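How Students Share One Kitchen: Habits, Rules and Small Conflicts
Project report, Plilden residence
Macarena Benítez and Justinas Dzene

1. Why we chose this topic

In our residence the kitchen is the only room that everybody must use. In October we had many complaints on the message board, mostly for dirty dishes and lost things. We wanted to know if written rules help, or if people follow only the habits they bring from home. We talked with 10 students from two floors, and each talk was done in the evening, after dinner.

2. What the students told us

Almost all of them said that cleaning is the first cause of conflict. The second cause was a surprise for us: it is borrowing. A student buys a good knife or a board, leaves it in the kitchen, and after one month it belongs to the whole floor.
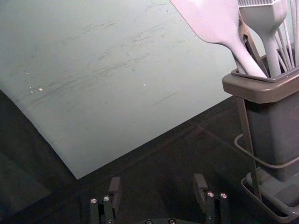

Polina disagreed with this. She told us that borrowing is the best part of living together, and that on her floor the problem begins only when a thing is carried to a bedroom and stays there. We think she is right about her floor, where people know each other for a longer time.

3. The rules

The lower floor has a list of six rules, and the upper floor has no list. The list was written by last year's students and it is quite strict. For example, the dishes must be washed before 10 in the evening, and

nothing can stay in the sink on Wednesday, the day of the weekly cleaning. 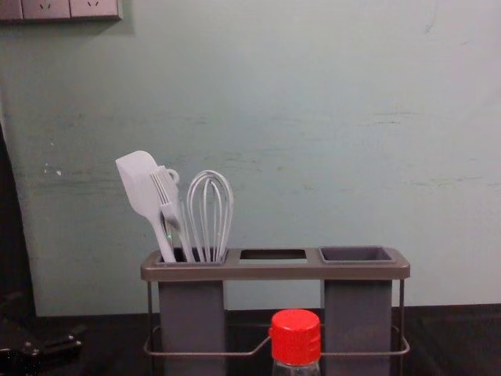
When we asked the students of the lower floor to repeat the rules, most of them remembered only the one for the dishes. On the upper floor they follow nearly the same habits without any paper.

4. Our suggestion

A long list is difficult to remember, so we suggest to choose a fixed place for common things first.
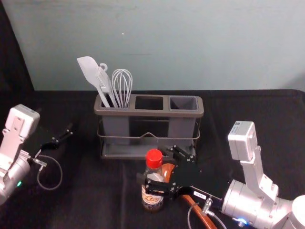

Borrowing becomes easier when everybody agrees what is common and what is private. It is also easier to see what did not come back. A caddy with separate compartments, like the grey one with the white spatula, can be enough for this - one part for common tools, the others for private ones. We would try it for 4 weeks and then ask the same students again.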